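3.2 Glare on the surfaces of a shared meeting room

The second part of our study concerns the meeting room in Lanedham, where the tables, the boards and the small equipment are used by many groups in one day. Xavier and Holanda proposed that people leave such a room less tidy when its surfaces are difficult to look at. We collected 206 short reports from the users of the room, and in 13 of them the whiteboard was named as the main source of discomfort.

Two kinds of surface were compared. The first kind is glossy and gives back the ceiling light as narrow, bright marks. The second kind is matte, and the light on it is soft and without a clear border. Many objects have both kinds together — a shiny edge and a dull middle part — and for these we recorded each part separately. A whiteboard lying on a table was recorded together with the tabletop next to it.

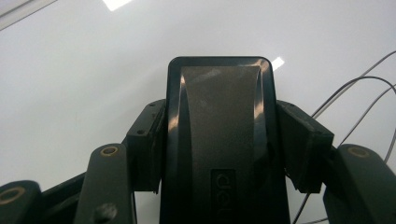
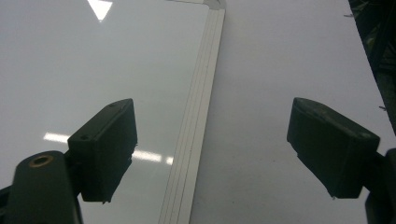
Figure 4. Glossy and matte surfaces side by side: a black object with a textured gray panel (first) and a whiteboard with an aluminum edge on a white tabletop (second).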